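Project report, 2023-10-03

# Buying Less, Eating Better: How Shared Kitchens Plan a Week of Food

When our group first sat down to choose a topic, we had a long list and very little agreement, and it was only after somebody complained about a drawer of forgotten spinach at home that we noticed how much all of us had to say about wasted food. So that became our project, and I am glad it did, because I have enjoyed writing this report far more than I expected to back in the first week!

We wanted to know why people who share a kitchen throw away vegetables they paid good money for, and whether a simple written plan would help. We worked with 5 shared apartments near campus, all of which agreed to keep a food diary on the kitchen wall (with varying degrees of neatness, bless them). Most of them shop at Lasto or at Jurić, the smaller grocer up the hill, and one apartment gets a weekly box from Golia.

## What the diaries told us

Leafy things and herbs went bad first, which will surprise no cook. Beans came next. Root vegetables lasted the longest but were often forgotten at the bottom of a bag, and lemons seemed to sit in every fridge in halves, cut side up, slowly drying out.
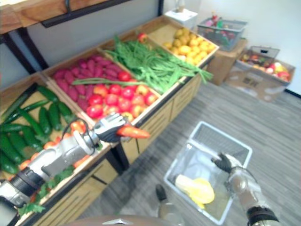 *Figure 1. Lemons, long green beans and tomatoes in a divided wooden stand.*

We also learned that people rarely waste what they bought for a particular meal. The trouble comes from the extras, the things picked up on a whim because they looked lovely or were on offer. One diary had a whole page about a cabbage, and we grew rather fond of it as the week went on.

## The planning sheet

Our sheet was a single page with a space for each dinner, a space for leftovers, and a short list headed "use first." We made it plain on purpose, after an earlier version with colored boxes and a points system confused everyone who tried it, including the two of us who had drawn it up. The apartments filled theirs in before shopping and taped it to the fridge door.

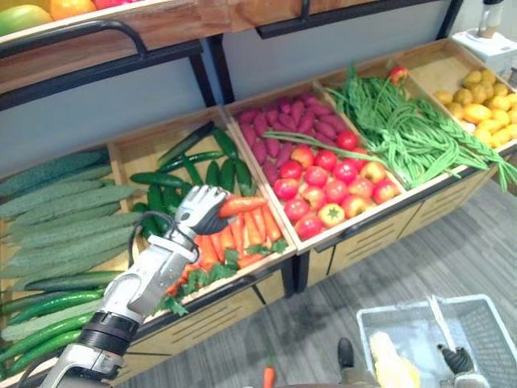
**Does a plan have to cover every meal to be useful?**

Covering dinners was enough for most of the apartments, and breakfast and lunch could be left to each person.

The "use first" list was the part people liked best. Several told us they kept it going after the plan itself had been dropped, and one kitchen had moved it onto a chalkboard by the time we came to collect the diaries.

## Cost

We gave the apartments a shared spending limit of $200 for the second half of the project, and we asked them to save their receipts in an envelope.

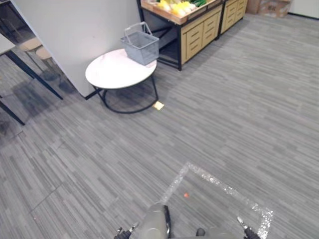 Some envelopes came back fuller than others, so I would be careful about comparing one kitchen with the next. Still, the receipts did show fewer small trips late in the evening, and those trips were where most of the unplanned snacks and duplicate onions had come from. The apartment with the Golia box had a different problem, as it could not choose what arrived and had to plan backward from the box, and the residents asked us for a sheet that worked that way around. We drew one up for them over lunch at Butik and it is included in the appendix.

## What we would change

We should have run the diaries for longer before handing out the sheet, so that people had time to forget we were reading them. I would also ask about freezers much earlier, as 2 of the apartments had almost no freezer space and our advice about soup was of little use to them. The blank sheets, both versions, are free for anyone in the class to copy.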